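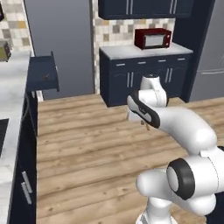 Kitchen view, navy units, white worktop.

March, 4.10pm. Sourdough starter trials, Stellstead bench

Fed both jars at 6 this morning, same flour (Lekota strong white), same tap water. Jar 1 domed nicely by noon. Jar 2 flat, smells of nail varnish. Suspect I left it too near the window overnight, the temp log is useless as the probe battery died again. New battery in now.

Salance rye arrived, 2,000 g bag, split between the tubs. Didnt label the second tub. Do that tonight.

Dough A: 168 g starter, cold water, long rest. Slack, spread on the peel, crust ok. Crumb tight at the bottom.
Dough B: same but an extra fold at the end. Held up much better. Pravesh Botha tried both, prefers A for flavour, wants more salt in either.

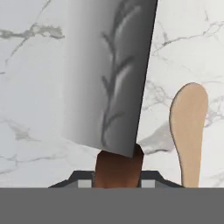
Cleaver blade with the dark branching pattern, brown handle.

To do
- discard from jar 2, restart from the dried flakes
- ask Vika about smaller bags, the rye goes stale before we get through it
- oven runs hot at the back, turn loaves half way
- repeat B with more salt, leave everthing else alone
- wash the bannetons?? brush only, P. says. Check.

Dough for tomorrow in fridge, bottom shelf, do not move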